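泡沫的第二次生命:一座小城怎样对付最轻的垃圾

搬过家的人都知道,箱子拆完以后,最难打发的是箱子里那些填充物。纸箱压扁可以卖,胶带可以撕下来扔掉,剩下一堆白的、黑的、灰的泡沫,塞满两个大垃圾袋,拎起来几乎没有分量,却占掉半个阳台。

Gitwood是一座靠家具和小家电吃饭的小城,城东的工业路两侧,大大小小的仓库连成一片。每年七月是出货旺季,也是泡沫最多的时候。零件从外地运进来,拆掉一层包装;成品装箱运出去,又要裹上一层新的。进出之间,旧泡沫堆在仓库后门,遇到刮风天,碎粒能一直飘到河边。

过去,这些东西跟生活垃圾一起走。清运公司按车收费,不按重量收费,一辆车装满泡沫,实际拉走的不过是一车空气。对仓库来说,这笔钱花得冤;对填埋场来说,泡沫不烂、不沉、压不实,同样不受欢迎。

三年前,Ellero在工业路尽头租下一间旧厂房,开始专门收包装泡沫。它的做法并不新鲜:上门收,分拣,压块或打碎,再卖给下游。难的是让这件事不赔钱。

第一道难关是运输。泡沫太轻,跑一趟的油钱往往比货还贵。Ellero最初用厢式货车挨家收,几个月下来账面很难看。后来改了办法,在几家出货量大的仓库后门放小型压块机,由仓库自己把泡沫喂进去,压成方砖一样的硬块,攒够一托盘再来拉。按公司的说法,同一辆车装压块,一趟顶得上过去的40趟。仓库省下清运费,Ellero省下油钱,双方都没有再提涨价的事。

第二道难关是分类。普通人眼里的泡沫只有一种,行里却分得很细。装电视机的白色硬泡沫,掰开来是一粒一粒的小珠子,多半是聚苯乙烯,熔点和用途都比较固定,可以热熔造粒,做成相框线条、踢脚线。包玻璃杯的软片,手感发韧,撕不太开,多是聚乙烯,俗称珍珠棉。衬在工具箱和仪器箱里的深色泡沫,捏下去会慢慢弹回来,常见的是聚氨酯,也就是海绵的近亲。这几样东西混在一起,热熔出来的料发脆、发臭,没有人要。

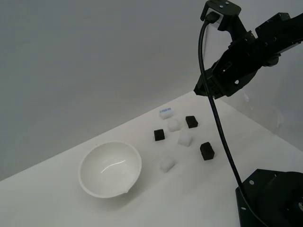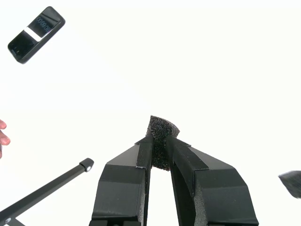

两种常见样貌:上图桌上的黑色方块,质地像泡沫;下图的深灰色小块,孔隙粗,表面带斑点。

分拣车间里没有什么高深的仪器。新来的工人先学用手:捏、掰、折、看断面。掰断时掉珠子的归一筐,折了不断、留下白印的归一筐,捏扁又回弹的归一筐。拿不准的就放进水里。大多数包装泡沫都浮,这一招只能剔出混进来的橡胶和硬塑料,分不清泡沫与泡沫之间的差别。再拿不准,就单独放一边,等月底集中送去做一次检测。

颜色也会骗人。不少人以为黑色的泡沫都是一种材料,其实黑色多半只是加了色料。有的黑泡沫是防静电的,里面掺了导电的成分,用来垫电路板,这一类必须单独存放,混进普通料里会影响后面的加工。从外观上看,它和普通黑泡沫几乎一样,老工人也要翻一翻原来的纸箱,看看装过什么东西,心里才有数。

脏是另一个麻烦。快餐盒、生鲜箱用的也是泡沫,但沾了油和汤汁,清洗的成本高过材料本身的价值。Ellero试过收生鲜箱,收了一个夏天就停了。厂房里的气味传到隔壁,隔壁的印刷厂提了意见,洗箱子的废水也要另外处理。现在门口的告示上写得很清楚:只收干净、干燥、撕掉胶带的包装泡沫。

胶带看起来是小事,却是分拣线上最费工夫的一环。一卷透明胶带可以把两块泡沫缠得结结实实,工人要用刀片划开,再一条一条撕下来。撕不干净的地方索性整块切掉。有的仓库图省事,把标签、捆扎带、说明书一起塞进来,这样的货要扣钱。扣过两次以后,送来的货大多就干净了。

分好的料往三个方向走。白色硬泡沫热熔成条,卖给做装饰线条的工厂,这是最稳的一条路。珍珠棉造粒后掺进新料,做成新的缓冲片,只是颜色发灰,讲究外观的客户不愿意用。最难卖的是聚氨酯类的软泡沫,它属于热固性材料,加热不会熔化,没法像前两种那样重新造粒,只能打碎,加胶压成再生垫。

再生垫的主要买家是Chege。这家公司在城南做地垫和运动场地的衬层,对料的要求不算高,怕的是颗粒大小不均。颗粒太大,压出来的垫子表面坑洼;太小,胶水用得多,成本又上去了。双方磨合了大半年,把筛网换了几次,才定下现在的规格。Chege去年用掉的再生料占总用料的60%,剩下的仍然要靠新料补足。原因也简单,再生料的供应跟着出货季走,旺季堆成山,淡季接不上。

价格是这门生意里最不由自己做主的部分。新塑料粒子的价格跟着原油走,油价一跌,新料便宜,再生料就没有优势。Ellero经历过一次这样的低谷,仓库里压着500包打好的料,足足等了一个冬天才出手。从那以后,它跟几家下游签了保底的长约,价格比高峰时低一截,换来的是低谷时有人接货。

城里也有人想从源头上少用泡沫。Ferumness是本地一个包装改造项目,由几家仓库合伙出钱,试着用纸浆模塑和瓦楞纸衬垫代替一部分泡沫。形状规整、分量不大的货,比如台灯、电水壶,换成纸衬垫后破损率没有明显变化。玻璃台面和带尖角的金属架就不行,纸衬垫受潮会塌,长途运输颠上几天,边角容易磕坏。项目做到现在,参与的仓库里泡沫用量减了一半,另一半暂时没有合适的替代品。

纸衬垫还有一个没有预料到的问题:占地方。泡沫可以按卷买,用多少裁多少;纸浆模塑是按产品开模的,一种货一种模具,仓库里要给每一种留出货架。货品换得快的仓库算了一笔账,觉得不划算,又退回去用泡沫。货品固定的仓库则留了下来。

居民这一头进展最慢。仓库的泡沫量大、干净、种类单一,收起来有规模;家里的泡沫零零碎碎,一户攒一个月也装不满一袋。Ellero在城里设了几处定点回收箱,箱子做得很大,仍然常常两三天就满。满了以后,后来的人把袋子放在箱子旁边,一下雨就湿,湿了就不能收。去年下半年回收箱加了顶棚,改成早晚各清一次,情况好了一些。

对普通家庭,工业路上的人给出的建议都很实在。能留的先留着,下次寄东西还用得上,尤其是成型的角垫和软片。要扔的,先把胶带撕掉,大块掰小,装进透明袋子里,让收的人一眼看得到里面是什么。白的硬泡沫和软的海绵分开装,不用叫得出名字,手感不一样就分两袋。沾了油的直接进其他垃圾,不必费水去洗。

也有人拿泡沫做别的用处。种花的把碎泡沫垫在大花盆底下,减轻分量,上面隔一层无纺布再填土。这个办法在阳台上能用几年,换盆时泡沫会散在土里,拣起来麻烦,种可食用的菜就不太合适。钓鱼的切一小块插鱼钩,修家电的垫在桌上防刮花。这些用法消化不了多少量,只是让一块泡沫晚一点进垃圾桶。

今年开春,Ellero打算在厂房里再添一条打碎线,专门处理软泡沫,筛网按Chege的规格配好。场地已经腾出来了,靠墙的位置原先堆着压块,现在清出一块空地,等设备到了就可以安装。公司还在跟城南的几家仓库谈,想把压块机铺到那边去。城南的仓库小,单独一家的量不够,可能要几家合用一台,放在谁家后门、电费怎么分,还没有谈拢。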